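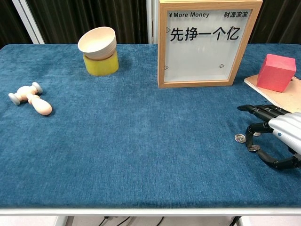

Table with the blue cloth

Ticket: Menu page shows wrong language and old prices
Opened by: Liviu Oprea, restaurant Mondorico
Assigned to: Evie Tindall, Hunero web support
Opened: 4 September 2023
Status: Waiting for customer

Liviu Oprea wrote:
Good morning. On our website the banquet menu in English is not correct. When the guest clicks on English, he sees the titles in English but the dishes are in Romanian. Also the mushroom soup is with the price from May. In the Romanian version everything is good. I cleared the browser history and tried on my phone, the result is the same. Please help, we have a wedding of 20 persons who want to choose the dishes from this page.

Evie Tindall wrote:
Hi Liviu, thanks for the details. Did you edit the dishes in the menu editor, or did you upload a new file? And do you press Publish once for each language?

Liviu Oprea wrote:
I edited in the menu editor. I pressed Publish only in Romanian. I did not know that it is needed for each one. Now I pressed it in English also. The soup has the new price now, thank you. But 8 dishes are still in Romanian, all of them in the part "Hot starters".

Evie Tindall wrote:
Good, that is half of it. Hot starters was copied from your old site, so the dishes have no English text stored and the page falls back to Romanian. Open each dish, choose the EN tab and fill in the name and description.

Liviu Oprea wrote:
I filled in 4 dishes and they are shown correctly. For the stuffed cabbage the EN tab is gray and I cannot write in it. My colleague Bożena Wróbel tried from her account and for her it is also gray.

Evie Tindall wrote:
That dish is locked by the allergen list. I have unlocked it on our side. Please log out, log in again and let me know.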